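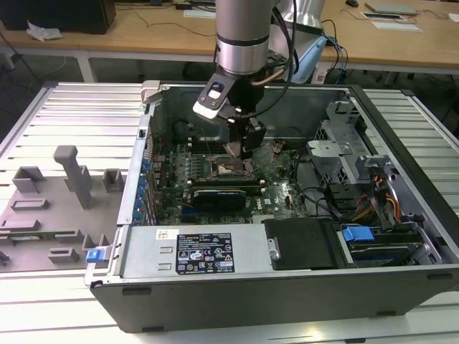
Figure 2. Disassembly cell with an opened desktop tower on its side, gripper over the CPU socket.

4.2 Open-day demonstration at Gerau

The cell was shown to outside visitors once, in June, during the Gerau open day. We report it here because the conditions were different from the lab runs in Section 4.1 and because several of the changes in Section 5 came out of it. Notes were taken on paper during the day and typed up the same evening, so some entries are short.

Setup. Same arm, same gripper, same slatted table as before (Figure 2). The tower is laid on its side with the interior facing up. Side panel comes off by hand and stays on the table to the left of the case. We had planned to have the arm open the latch as well; this was dropped the week before, no time to retune the pull force. The planner was Notano, the build used in 4.1, with one change: top speed cut to half for the public. Motion limits were checked by the Grinovari safety staff in the morning before doors opened.

Task. Each session had 4 steps: find the socket, approach from above, hover, retract. In the longer sessions the approach was repeated for the drive sled. No parts were pulled while visitors stood at the barrier. This was a condition of the host and we agreed with it, although most of the questions were about exactly that.

Sessions. We ran 2 blocks, one before lunch and one after. The morning block went to plan. In the afternoon the sun came round onto the table and the socket finder started to fail. The socket is bare metal and so is the power supply box, and under direct light the detector mixed them up. Twice the arm lined up over the power supply label insted of the board. Stopped by the operator both times, no contact. We hung a sheet over the window and carried on. A proper hood is now part of the cell (Section 5.1).

Cables. The loose power leads by the drive cage were a worry all day. The planner treats the bundle as one solid block, a safe choice but one that closes off most of the side approach to the drives. A visitor from Tsoukalas, who takes apart machines of this type by hand, said their crew pushes the leads out of the way first, before touching anything else. We had cable handling listed as the last step. The order was changed after the visit and the new order is used in all runs in Section 6.

Visitor feedback. Collected on cards at the exit, free text, no scoring. We did not plan this as a study and make no claims from it. The comments fell mostly into speed (too slow, to be expected at half speed), noise, and what happens to the boards afterward. Several people asked why the arm does not simply tip the case over and shake it. Fair question; see the discussion of drive damage in Section 7.

Limits. One case layout only. Lighting not logged in the morning block, so the two blocks can not be compared directly. The operator also answered questions while running the cell, and the stop times from that day are left out of Table 3 for this reason.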